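3. Simulation Environment and Task Set

3.1 Physical build

The two arms were assembled over one winter in a shared workshop in Drircombe, where the bench space available to the project measured less than the combined reach of the arms. This constraint shaped most of the decisions reported in this section. Structural links were printed on the workshop's two filament printers. Joint housings were turned on the lathe. Motor drivers were bought as finished boards from Skusiston and mounted on a common aluminum rail behind the shoulder of each arm. The total cost of purchased parts, excluding printer filament and shared tooling, was $1,995.

Each arm has seven powered joints and carries a parallel gripper with two fingers. The gripper was revised more often than any other part. The first two versions used a single servo and a rack, and the rack wore quickly under side load. The version used in all trials below drives both fingers from one lead screw, with a current limit set in firmware. Finger pads are cut from sheet rubber and replaced when the surface begins to glaze.

Workshop rules did not permit unattended motion of the arms, and members shared the room until late on most evenings. Physical trials were therefore limited to supervised sessions, usually on Sunday. Work on grasp planning between sessions was done in simulation.

3.2 Simulated home

The simulated environment, which we call Guerra, places the two arms in a furnished home. We chose a home over a model of the bench for two reasons. The tasks of interest involve household objects on household furniture, and a bench model would have hidden the reach problems that large furniture creates. The layout was drawn by Mafalda Rebelo from a floor plan and then furnished by hand. Joint limits and link masses come from the physical arms. Each printed link was weighed before assembly, and the center of mass was found by balancing the link on a knife edge along two axes.

Furniture is treated as fixed. Small objects are rigid bodies with convex collision shapes, and friction is assigned per object from a short table of material pairs. We did not model deformation of the finger pads. In its place, a small compliance term is added at each contact, tuned until the force needed to pull a held wooden block free of the gripper matched the value measured on the bench with a luggage scale.

Rendering and physics run in separate processes. The physics step is fixed, and the renderer draws whichever state is newest. On the workshop computer this arrangement kept contact behavior stable even when the renderer fell behind, which happened often with reflective surfaces in view.

3.3 Tabletop objects

The object set was restricted to things that fit between the fingers at full opening along at least one axis. Meshes were supplied by Brilisura or modeled from hand measurements. Among the larger objects is a toaster, included for its smooth housing and its width, which leaves little margin on either side when the gripper closes. A toaster is also long enough that a grasp away from the center of mass produces a noticeable turning moment at the wrist.

Figure 1 gives a view of the living room during a toaster trial. One gripper holds the object above the square coffee table, clamped on its white side, with the red housing tilted toward the left. The tip of the other gripper is at the table's edge. Tilt of this kind is recorded as the angle between the object's base and the table plane. It is not counted as a failure by itself; a trial fails only if the object leaves the gripper or strikes a fixed surface.

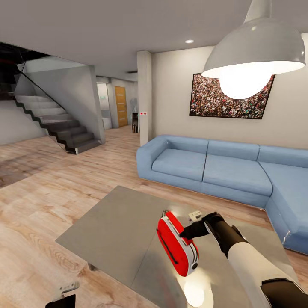 Figure 1. Toaster held above the coffee table in the simulated living room, with the sofa and pendant lamp behind.

3.4 Trial procedure

Each trial begins with both arms in the rest pose and the target object placed on the table at a random position and heading. Positions are drawn from the part of the table that at least one arm can reach without passing its elbow through the sofa. The planner receives the object pose directly from the simulator. Perception was left out of this study so that grasp failures could be traced to planning or control alone.

The planner proposes candidate grasps in order of predicted margin, defined as the smallest distance between either finger and the object during approach. The first candidate with a valid joint path is executed. The arm then lifts, holds, and returns the object. If no candidate is valid for the nearer arm, the same list is tried for the other. Simultaneous motion of both arms was disabled after early runs showed that collision checks between them took up most of the planning time.

We ran 426 simulated trials in August. Two were discarded when the object was generated in contact with the tabletop at an angle and slid before the arm had moved. The remaining 424 form the data set used in Section 4.

3.5 Limits of the setup

Three differences between the simulated and physical arms should be kept in mind. Backlash in the printed wrist is absent from the model. The simulated motors do not warm up, while the real drivers reduce current after long holds. Cable drag, which pulls the physical forearm slightly off its commanded pose near full extension, was measured but not included.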